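The Door Policy

A modest rulebook for household robots has a great deal to say about knobs

The draft runs to 1,075 numbered clauses, and the one that has caused the most trouble is about doors. It sits between a long passage on crockery and a short one on pets, and it says that a household robot should "operate interior doors in a manner a reasonable resident would not find objectionable." Three companies have signed on to the code. They have spent most of a year finding out that they don't agree on what is objectionable.

Rozália Kratochvíl, who edits the draft, keeps a folder of complaints about that sentence. Kollár, which builds arms, wants a limit on force and nothing else. Usex, which writes the software that tells arms what to do, wants the word "reasonable" taken out, on the grounds that its lawyers have never met a reasonable resident. Beltau would like everyone to use lever handles and has said so in every meeting, including the one on laundry.

"They're right about levers," Kratochvíl says. "Levers are easy. But people have knobs. I have knobs. I'm not replacing my knobs so a machine can feel good about itself."

So the knob stays in, and the rehearsals go on in simulation, where a dented door costs nothing and the neighbors don't hear it.

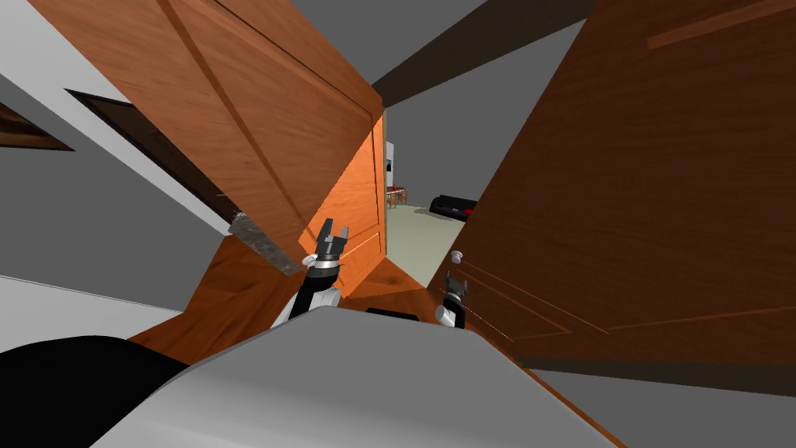 Why does a door need a rule of its own? A door is the one piece of furniture that may have a person right behind it, and a robot that has learned to open it has not necessarily learned to wonder who is there.

That was the argument that finally got a pause written into clause 2 of the door section. Before moving a closed door, the robot must stop, hold still and listen for two seconds. Kollár thought this was too long. Beltau thought it made the product look nervous. Kratochvíl pointed out that her own teenage son had never once managed it, and that she would consider two seconds from anybody a step up.

The pause has side effects. In the early trials at Pokach, the shared test program the three firms pay for, a robot would stop, listen, hear itself and stop again. One run spent a whole afternoon outside a virtual bathroom. The clause now says that a robot may disregard its own motors, a sentence that took five drafts and that I would recommend to anyone who thinks standards writing is dull — it is, but with moments. 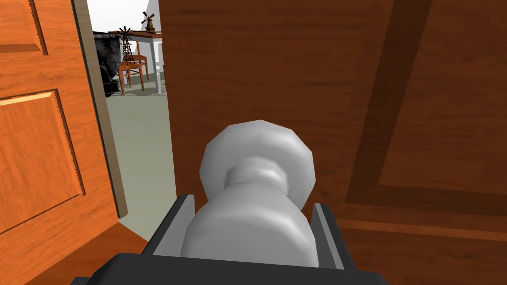

Grip is where the tempers are. The people who write the software talk about contact as a thing you either have or don't have, and the people who build the hardware talk about it the way cooks talk about salt. The code tries to satisfy both by asking for a hold that is firm, centered and easy to let go of, and then it adds a page of notes. On a round white knob, with a flat finger on either side of its neck, the notes begin to make sense: there isn't much there to hold, and a robot that squeezes harder to make up for it is the kind the complaints folder was started for. The draft tells it to let go, back off and try again. Kratochvíl fought for that line. She says a machine that knows how to give up politely is worth more to her than one that always gets the door open.

Letting go gets a clause to itself as well. The fingers must open fully before the arm pulls away, which sounds obvious until you picture the arm leaving first and the knob going with it. Usex asked whether "fully" might be softened to "sufficiently." The reply, which Kratochvíl sent in a single line, was that she had seen what sufficiently looked like.

Then comes the question of what to do with a door once it's open. Leave it as found, says the code, meaning that a door that was shut should be shut again after the robot has gone through. Beltau objected that this doubles the work. Kollár objected that some doors are shut by accident. The cat owners in the working group, who turned out to be a majority, objected to everything, and the rule now gives way to any standing instruction from the household. My own household's standing instruction would need an appendix.

None of this is law, and a company that ignored the lot would suffer nothing worse than a letter from Kratochvíl. I have read two of those letters and would not call that nothing. Her view is that good practice mostly spreads through embarrassment, and that a firm whose robot barges in on a customer in the bath will find the door section a quick read.

The next draft is due in October. Levers are on the agenda again, at Beltau's request, and so is a new proposal from Kollár on sliding doors, which the code in its present form doesn't mention at all.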